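2019-10-18

Basement humidity, first set of numbers

The summer log from the basement is finished. It holds 2061 hourly readings per sensor, from the middle of July to the beginning of this week, and I have now gone through all of it. The short version is that the dehumidifier was in the wrong corner and the window should have stayed shut.

The setup, for anyone who wants to compare. Two sensors, one on the north wall near the floor and one at shoulder height by the stairs. Both are the cheap kind sold under the Kosargate name, with a coin cell and a memory that fills up sooner than the box claims. Before starting I sealed them in a jar with a damp salt slurry for a day and a half. Table salt and water settle at 75 percent relative humidity at room temperature, so any difference from that is the sensor's error. One read slightly high and the other slightly low. I corrected both in the spreadsheet and left the displays alone.

The house is on the Tolton side of the hill, block foundation, no vapor barrier under the slab that I have been able to find. The previous owner painted the walls with something white and thick. It has blistered along the bottom course on the north side, and I have been scraping it off in strips.

Relative humidity on its own is a poor number to manage by. It changes when the temperature changes, even if no water enters or leaves the room. Dew point is better. I converted every reading to dew point and plotted it against the outdoor value from the Dotholm weather page. For most of July and August the indoor line follows the outdoor line with a lag of several hours. That means the moisture is mostly coming in with the air. If it were coming up through the slab, the indoor line would be flatter and would sit above the outdoor one in dry weather. It does sit above it for a few days in late September, so the slab contributes something, but it is the smaller term.

I had been opening the window on warm afternoons to "air the place out." On those days the dew point at the north wall climbs within the hour. Warm outdoor air meets a cool wall and the wall gets damp. The fix costs nothing. The window has been closed since the middle of August and the afternoon peaks are gone from the plot.

The dehumidifier is rated for 40 pints a day, a figure measured in air much warmer than mine. It was next to the stairs because the outlet is there. The stair sensor therefore looked fine all summer while the north wall did not. I moved the unit across the room in September and ran the hose to the floor drain – the drain is a little uphill of where I wanted it, so the machine now stands on 4 concrete pavers. The gap between the two sensors dropped to almost nothing the same week.

Still open:

The downspout on the north side ends too close to the wall. I have the extension and have not installed it.

I taped a square of plastic sheet to the slab to look for moisture underneath. The tape let go. I will repeat it with better tape and a clean floor.

The power draw needs a proper meter. Multiplying the label wattage by the hours it runs ignores the fan-only periods.

The sensors go back down this weekend with new cells for the heating season. I expect dry air and boring plots until the thaw, but I would like to have January on record before deciding anything about sealing the slab.
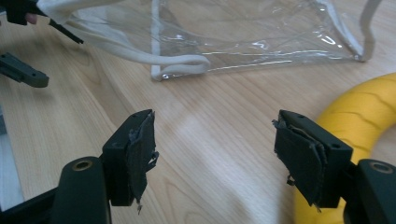

Filed under: House, Storage

The spreadsheet uses the Magnus formula for the dew point column. Corrected and raw readings are on separate tabs.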